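Side hustles and the hours we leave out

Quick one tonight, I've got a batch of survey invites expiring at 9pm and yes I know how that sounds.

I want to argue with the whole idea of "easy extra income". Been doing the small stuff for four years now. Surveys, receipt scanning, testing websites, selling bits and bobs through Brostance. Some of it pays. Most of it pays badly. And the way people write about it is, frankly, a con, even when the sites themselves are legit.

The trick is the total. Somebody posts "I made £2963 last year in my spare time!" and everyone in the comments goes wild. That was me, by the way. My number. Last year, all of it added up, every voucher and every payout. I was dead chuffed. Told my sister. Told the bloke at the garage.

Then in May I started writing down my hours. Wish I hadn't.

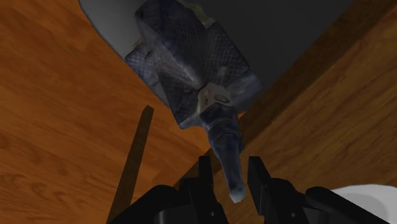

Twenty-seven hours in the first week. 27! On top of a job. I'd have guessed ten at most. But it's the waiting, the logging in, the getting chucked out of a survey at question 14 because I don't own a boat. The parcel that has to be at the shop by half five. None of that goes in the total, and it should.

Worked out what I'd made per hour that week and shut the laptop. Won't print it. It was less than my nephew gets for washing cars and he does it with his headphones in, singing.

So here's my opinion, for what its worth. Anyone recommending a money site should give the hourly figure. Not "up to". Not "some users earn". What did YOU get, for how long sat there. If they won't say, assume it's grim.

Irkisix is the one I get asked about most. Paid me every time, no complaints there. But you need £40 before you can cash out, and it slows right down once you get near. Maybe that's my imagination. Felt like the last fiver took longer than the rest put together. A high cash-out limit is a way of getting work for free off everyone who gives up halfway, and I think plenty of people give up halfway. I'd like to see limits like that gone. A quid, two quid, fine. Forty is taking the mick.

And the referral links. Half the glowing reviews are written by people who get paid when you sign up. I've done it myself so I'm not sat on a high horse. But say so at the top, in normal sized letters, and let people decide. 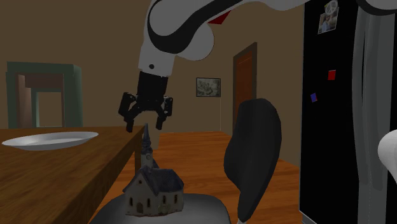
Little church with a slate-blue roof.

Sem Van Damme, who reads this blog and emails me to disagree with it, reckons I'm being a snob. His point is that not everybody can pick up a shift. If you're at home with a baby, or poorly, or stuck out past Zallstead with one bus, then a bad hourly rate you can do in your slippers beats a good one you can't get to. Fair. I've no answer to that really, except that those are exactly the people who deserve a straight number before they start.

What I've kept: the website testing, as it pays properly when it turns up. Selling, but only things over a tenner, after postage. Cashback on stuff I was buying anyway through Vanhove. What I've binned: receipts, anything with a spinning wheel, anything that pays in "points" with no rate shown next to them. Surveys I'm trying to bin. See top of page.

Also keep a seperate bank account for it. Boring but it means you can see what came in, and come tax time you're not scrolling through a year of meal deals.

Tell me your hourly in the comments if you've got the nerve. Real one please, waiting time included. Right, ten to nine, off I go.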